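Automation and Everyday Work
Handout 8: Can a machine tidy a desk yet?
Instructor: Snežana Grgić

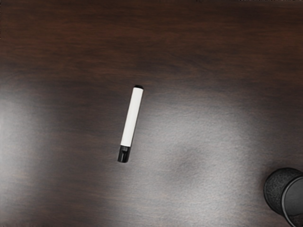
1. The task
Put the marker in the cup. One marker, one cup, a bare stretch of wood between them, all of it simulated. A child does this while talking about something else. Keep that in mind when you read the word "solved."

2. What gets claimed
Read the Strebel summary before class. It reports 954 successes, and the number is repeated in every talk I have sat through since September. Look for the number of attempts. It is in a footnote on page 33, along with the admission that the cup never changed position.

3. What a chore involves
Real desks have paper on them. Markers roll, caps come off, and the cup is already full of scissors. Shiny tabletops throw reflections that move when you do. Ask of any demo how many of these were left in. The Teletti trial left in one, and its success rate is quoted only for the runs without it.

4. Simulation
Cheap, fast, and useful for practice. I have no quarrel with it until somebody reports a simulated score as housework. Friction in particular is a guess somebody typed in.

5. For discussion
Maham Warraich argues (reader, p. 135) that shop floors will get there first, as you can bolt the cup down. I think she is right, and that it tells us very little about kitchens. Come ready to disagree with one of us.

Bring one product claim of your own, with the test conditions written out. If you can't find the conditions, write that down.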